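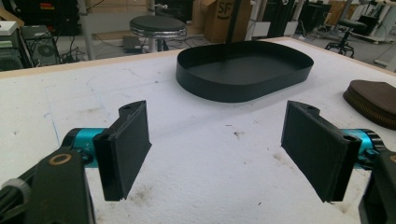
Two Hours Inside the Noltholm Paper Mill

February
By Bohdan Harasym

Print this page | E-mail this to a friend

I have wanted to get inside the Noltholm mill ever since I moved to this side of the river, mostly because of the smell. If you live here you know it. It's sort of like a wet cardboard box that somebody left near a stove, and on a foggy morning it comes all the way up to the bakery. So when they put up a sign for winter tours I called the same afternoon and got one of the last spots (30 people per group, and they will turn you away if you show up as number 31, which happened to a very nice couple ahead of me in the parking lot).

We met at 9:30 in what used to be the payroll office. Coffee, name stickers, earplugs in a paper cup. Wear real shoes! They say so on the phone and they mean it. A man in loafers had to borrow rubber boots two sizes too big and he clomped behind us the whole morning.

Our guide was Kyrylo Zinchenko, who started at the mill sweeping up trimmings and now looks after the big machine on the day shift. He talks fast and walks faster. If you want to hear anything, stay up front, because once you're past the double doors the noise swallows every third word and you end up nodding at things.

First stop was the rag room. I had no idea they still used rags. Most of what Noltholm makes is plain wrapping paper and those brown sleeves you get around flowers, but they keep one small line going for cotton paper, the thick kind with the fuzzy edge, and for that they buy clippings by the bale. We got to put our hands in a bin of it. It feels like the inside of an old sweatshirt. A woman next to me asked if they took old T-shirts and Kyrylo said no, please, people leave them at the gate in garbage bags and then he has to deal with them.

After that came the beaters, long oval tubs where the stuff goes around and around in water until it looks like thin oatmeal. The biggest one holds 400 gallons. I could have watched it for an hour. There's a trick they showed us for checking whether the pulp is ready: you scoop a little into a glass jar of clean water, shake it, and hold it up to the window. If you see knots, it goes around some more. One of the kids in our group got to do the shaking and soaked his own sleeve, and he was thrilled.

Then the big machine. It's in a hall of its own, and it is hot in there, so take off your coat before you go in and don't be like me, carrying a parka and a scarf and a notebook past a row of steam-heated drums. The wet end is at the far side of the hall and the paper comes toward you, first as a gray sheet you could poke a finger through, then over felt blankets that squeeze it, then around the drums, and by the time it reaches the roll it's paper. Just plain paper! A finished roll weighs 3,000 pounds. They move them with an overhead crane and everybody has to stand behind a yellow line while it goes by.

The felts were my favorite part, oddly. They come from a weaver called Katel, and changing one takes most of a shift and every pair of hands in the building. Kyrylo has a piece of worn-out felt at home that he uses as a rug in his garage. I asked if they sold them. They don't, but he says I should ask again in the spring.

We weren't allowed into the finishing room, where they cut and pack. An order was going out for Dwivedi, the stationery people, and they didn't want thirty strangers breathing on it. Fair enough, but I was a little let down, as I'd been looking forward to the cutter. We looked through the window in the door, taking turns.

The last half hour was hands-on. You get a wooden frame with a screen in it, you dip it in a vat, lift it level, give it a wiggle left and right, and flip it onto a damp cloth. My first sheet had a hole in it the size of a plum. My second one was fine, thick at one end, but fine, and it's now drying between two dictionaries on my kitchen counter. They throw a few dried petals in for you if you ask. Ask!

Practical stuff: the tour is free, the hands-on part costs a few dollars, cash only. Park in the lower lot. There's one bathroom and it's at the beginning, so use it. The mill shop is tiny and closes at noon sharp. I bought a pack of cotton sheets and a pad with a crooked edge from the seconds shelf. For lunch we walked over to Flustari, the place by the bridge with the green awning, and I had the barley soup and most of my sister's fries.

I did ask about the smell. It's the drying, Kyrylo says, and it's worse when they run the brown stock. He can't smell it anymore.

Print this page | E-mail this to a friend

Comments (3)

marnie_k
My grandfather worked in the beater room there! He always had that smell on his jacket. Do they still have the big clock over the machine hall door?

Bohdan Harasym
Yes, still up, and it runs a few minutes fast.

T. Oakes
Is it OK for a six-year-old? Mine is scared of loud noises but loves anything with water.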